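Small White Cup
October 2023 - by Enik Symonenko
Print this article | E-mail this article

The small white cup is one of the most widely used pieces of household tableware, found in kitchens, cafes, offices and hotel rooms in nearly every part of the world.
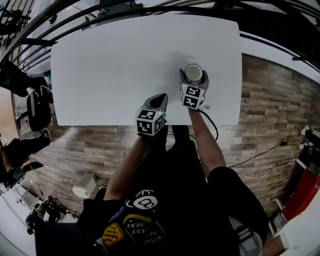 It is usually round, open at the top, and sized to be lifted with one hand. The name covers a whole family of vessels, with or without handles, made from porcelain, stoneware, glass, enameled metal, paper or plastic. What they share is modest size and the lack of colored decoration, and within those limits the variety is wonderful!

History

Drinking cups are far older than writing, and handled clay cups were already common around the eastern Mediterranean well before 3000 years ago. White ones took longer. Most natural clays fire to red, brown or gray, and a truly white body needs a clay with very little iron in it. Chinese potters got there first, and their porcelain was so admired elsewhere that European workshops spent generations trying to copy it. Many of them settled for covering a darker clay with a white tin glaze, which looks lovely but chips to show the brown underneath.

The early Chinese tea cups that reached Europe had no handles. Drinkers held them by the rim and foot, or poured the tea into a saucer to cool it. Handles became common on European tea cups during the eighteenth century, and the handleless form stayed in use for green tea across East Asia, where it remains the ordinary everyday cup.

Shape and size

A cup has four basic parts: the rim (or lip), the wall, the base and the foot. A thin rim gives a clean sip, a thicker one survives the dishwasher better, and most everyday cups sit somewhere between the two. The foot is the small ring underneath that lifts the base off the table. On glazed ceramic cups it is often left bare so the piece won't stick to the kiln shelf, and that rough ring is what scratches a polished tabletop.

Espresso cups commonly hold 90 milliliters or less. At the other end, anything of 400 milliliters is really a mug, and most people would call it one. Between them come tea cups, coffee cups, bathroom tumblers, egg cups (a cousin, at best) and the little sampling cups handed out in bakeries.

Walls may be straight, tapered or curved. Straight walls stack badly. Tapered ones nest, and a cupboard full of nesting cups is a real pleasure to anyone with a small kitchen - though ceramic cups should not be nested more than 2 deep, as the lower rims take all the weight.

Why white

White shows the color of the drink, so tea tasters prefer it. It also shows dirt, a useful quality in a restaurant. White pieces from different makers sit together happily on one table, and a broken cup is easy to replace. Not all whites match, of course. Bone china leans warm and creamy, hard porcelain is often cooler and faintly blue, and plastic can yellow with age and sunlight.

On the table

A cup is steadiest when its base is wide compared with its height. Tall, light cups tip easily when empty, especially near a table edge or a trailing cord. Picking one up by the wall takes a surprisingly fine grip: too little and it slides, too much and a paper or thin plastic cup folds in. Small children usually learn with both hands first.

Care

Tea and coffee stains come off glazed cups with a paste of baking soda and water, rubbed on with a soft cloth. Gray marks on the inside are mostly metal left behind by spoons, and a mild cream cleanser removes them. Cups with gold rims should stay out of the microwave. A cup with a crack running down from the rim should be retired from hot drinks, and makes a fine home for pencils or a small cactus.

Collecting

Plain cups have a loyal following. The Fevberg pottery fair, held each April, gives a full row of stalls to undecorated white ware, and the Imuvport workshop is known among collectors for its handleless cups with a slightly uneven lip. Seconds, sold cheaply for a pinhole or a wobble in the glaze, are often the first to go.

See also: Mug; Saucer; Tumbler; Tin glaze; Bone china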